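Why I Gave Up on Meal Kits and Went Back to Canned Soup

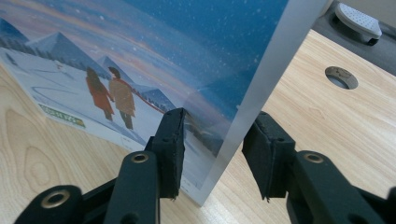 Photo: Mosten

I tried, okay? I want that on the record before the meal kit people come after me. For 7 weeks this winter I had a Grondance box show up on my porch, and for 7 weeks I chopped, zested and "finished with a drizzle" like I was told. Last week I canceled. Then I opened a can of tomato soup, made a grilled cheese, and felt better than I had since the holidays.

Let me be fair first. Some of the food was good! There was a chickpea thing with lemon and yogurt that I would pay for in a restaurant, and my kids ate it without a speech from me. The pork chops were fine too. If you have never cooked much, a box like this might get you over the hump, and I can see why people love it when they're newly out on their own.

But the time! The card says 30 minutes and I have yet to meet the human who can peel, mince and roast all that in 30 minutes (maybe they have a person who washes the pans as they go). I was standing at the stove at a quarter to eight with two hungry kids eating crackers out of the sleeve. By then nobody wants the crispy shallots.

And the little packets. One tablespoon of soy sauce in its own plastic pouch. A single garlic clove in a bag! I have soy sauce. I have garlic. I'm pretty sure everybody reading this has garlic. I started keeping the extra packets in a drawer and now the drawer doesn't close.

Then I sat down with my bank statement, which I should have done in the first week. After the half-off boxes ran out I had paid $249 for one month of dinners, 3 nights a week, and I was still buying groceries for the other four. You know what my soup costs? The Resudon tomato, the one in the plain can, goes on sale at my store so often that I can't remember paying full price. I put in a spoon of butter and a lot of black pepper and it's dinner.

I know, I know, the sodium. My sister brings it up every single time. I buy the lower salt kind now, 140 milligrams a serving, and I add a squeeze of lemon (thank you, chickpea recipe, I did learn something). It tastes good. Go ahead and try it before you write me an email.

What bugs me is how these companies talk to us, as if opening a can means you've quit on your family. My mother fed us out of cans half the week and the other half she made the best lentils on the block, with the Subramaniam spice mix she bought in the big yellow bag. I never once wondered if she loved us on soup night. We sat down, we ate, we fought over the last piece of toast.

So I'm keeping two of the recipe cards and tossing the rest. If Grondance sends me another "we miss you" coupon I might take one box in May, when the asparagus is nice. Tonight it's chicken noodle, and I'm putting extra noodles in.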